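The Great Sock Reckoning, and other notes on moving to a smaller place

So we did it. After a whole spring of dithering I finally signed for the one-bedroom in Bedircombe, and I have spent every evening since then deciding what I own and whether I like it. It's 396 square feet! My old kitchen and hallway put together weren't much less than that.

I started with clothes because everybody says to start with clothes. Bad idea, at least for me. I got stuck on a green sweater for most of an evening (it has a hole in the elbow, I love it, it's coming) and went to bed with the whole pile still on the mattress, so I slept on the couch.

Books went better. My friend Urmila came over with iced coffee and no mercy, and she held up each one and made me say out loud when I'd last opened it. If I had to think, it went in the box. I did sneak a couple of cookbooks back out after she left. Sorry, Urmila!

The thing I got wrong was paper. I had tax stuff, appliance manuals, birthday cards, a map of Dravmont from a trip I took when I was 31, and the warranty for a toaster I no longer have. I scanned what mattered over 10 evenings and shredded the rest, and my shredder now makes a noise like a goose.

Moving truck quotes were all over the place, by the way. The highest one was $2196 for a trip across town, and that was before boxes. I went with Pylyp's cousin and his van, and I'm paying him partly in furniture - he gets the big bookcase and I don't have to carry it down the stairs. 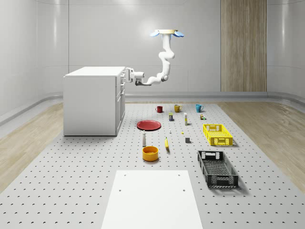
Storage is where I've been spending my lunch breaks. I want one good piece for the bedroom wall and nothing else on the floor over there, so it has to do the work of a dresser and a nightstand both. I keep coming back to something boxy and glossy white, with a column of drawers and a flat top that sticks out a tiny bit past the sides. The flat top matters to me, I need somewhere for a lamp and a glass of water. My mother thinks glossy white will show every fingerprint, and she's probably right, but the room only gets sun until ten in the morning and I'd like something bright in it.

I'm also trying to be strict about measuring. Last time I bought a desk by eye and it lived in the hallway for a year with one leg off. This time I've put painter's tape on the floor where everything goes, and I've been walking around the tape with an empty laundry basket on my hip to see if I bump into anything. So far I bump into the closet door.

Next up is the kitchen, and I'm scared of the lid drawer. If anyone has a trick for storing pan lids that doesn't involve drilling into the landlord's cabinets, please leave it in the comments. I get the keys in July and I'd love to have it sorted by then.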